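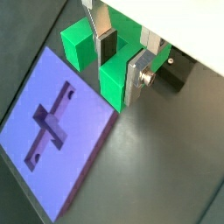 Grinari Instrument Service
Customer Support Record
Ticket 254
Subject: Buzz and intermittent signal, Zumell electric bass
Opened: Tuesday, December 31, 2019
Handled by: Naomi Odera
Customer: Dilek Yaman
Status: Closed

Customer report
The customer states that the instrument, bought from our Marnberg shop in May, has developed a rattle on the lowest string between the first and fifth frets. The sound cuts out when the cable is moved at the jack. She has tried a second cable and a second amplifier with the same result. The bass is needed for a rehearsal the following week, and she asks whether it can be looked at before then.

First response
Ms. Yaman was thanked for her message and asked to confirm the string gauge and whether the strings had been changed since purchase. She was also asked not to adjust the truss rod until the instrument had been examined.

Customer reply
Strings were changed once, to a lighter set than the one supplied. No other adjustment has been made. The instrument is kept in its case next to a radiator.

Assessment
The bass was received at the Marnberg counter and examined on the bench. The findings were as follows.
Neck: slight back bow. This is consistent with the lighter strings, which place less pull on the neck, and dry air from the radiator may have played a part.
Frets: level, no lifting at the ends.
Nut: slots in good order.
Output jack: nut loose, ground wire partly broken at the solder joint.
Controls: volume control noisy in the upper part of its travel -- not mentioned by the customer, but noted.

Work carried out
Truss rod loosened in 2 stages, with the neck left to settle overnight between them. Action reset at the bridge and intonation checked on all strings. Ground wire cut back and soldered again, jack tightened. Volume control cleaned. The customer's own strings were kept on at her request.

Result
The rattle was gone in normal playing. A faint buzz remains on the third fret when the string is struck very hard, and this was shown to the customer on collection. She was satisfied with it. The signal held steady with the cable moved in all directions.

Charges
The jack repair was covered by the shop warranty. Setup is not covered once the string gauge has been changed, and the standard charge of 100 was explained and agreed before work began.

Further correspondence
Ms. Yaman later asked whether the Kaczorowski pickup could be fitted to this model. She was informed that it fits the existing opening, but that the control plate would have to be drilled. No order has been placed. A written estimate can be prepared on request, quoting this ticket number.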